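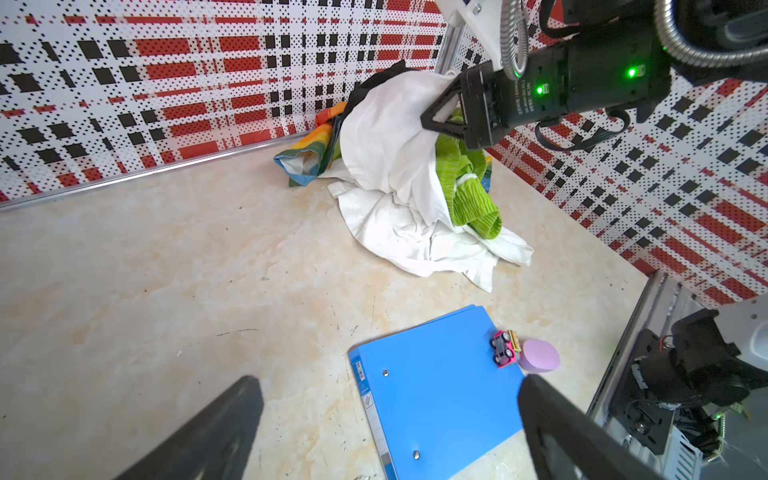 Clothes in the corner, with a blue binder, a pink toy car and a lavender sponge nearby.

Floor Pile Saturdays: your questions

We love a good floor pile at the Hevport tidying club, and your questions keep getting better! Najwa Geagea and Arūnas Org have gone through the latest batch and answered the ones that come up most.

What counts as a floor pile?
Any heap that has been walked round for more than a day. Clothes, mostly, but odd bits creep in, and those are welcome too. Bring the lot into one corner and start from there.

Should I take out the hard things first?
Yes please! Binders, toys, anything with wheels. Put them on a shelf or in a box before you lift a single sleeve. Small things like make-up sponges go in a bowl, as they love to vanish inside a trouser leg.

Whites or colours first?
Whites, every time. They show marks, they pick up fluff, and they're usually what you need for Monday morning. Pull them well clear of the rest before you start folding.

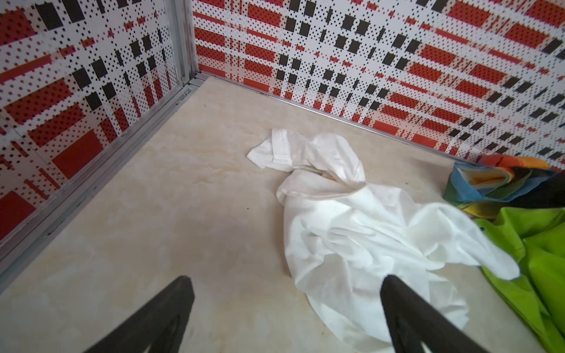

Sorting by colour is Arūnas's favourite part, and he'll happily talk about it for as long as you let him. The trick is to look for the places where two groups touch. A white cloth with one end lying over a lime-green cloth is easy to scoop up along with its neighbour, and then you're sorting the same things twice. Lift from the middle, give it a shake, and have a quick look in the folds, where a bit of orange can hide very nicely. Stripes go with the colours, even if they've got white in them.

How long does it take?
A bedroom pile takes most people 12 minutes once they've had a bit of practice. Your first one will be slower, and that's fine. Put some music on!

Do I have to fold everything?
No. Socks and pants can go straight in a drawer. We fold tops and anything with a collar, and we roll scarves. Large white things (sheets, big shirts) are much easier with two people, so grab someone.

Can I use a bag in place of a basket?
Of course, and we're very fond of bags. Pick one that stays open by itself so you can drop things in from where you're sitting. Keep one for colours and another for whites, and empty them both before bedtime.
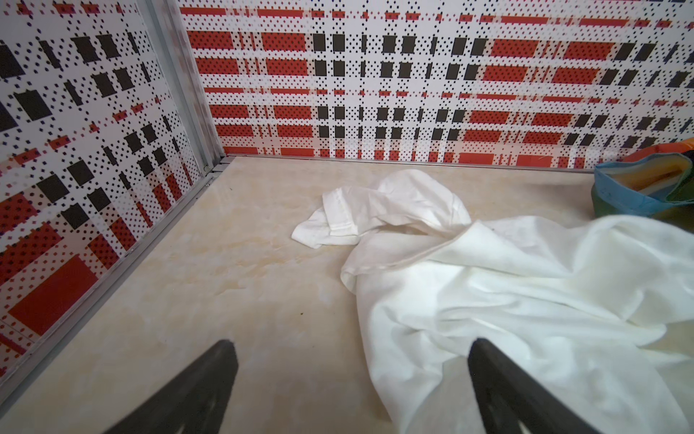

Joining in

Where do you meet?
At the Purves Rooms in Hevport, Saturday mornings. There's space for 6 at each table and tea is included. Email Najwa if you'd like a place, and bring your messiest bag!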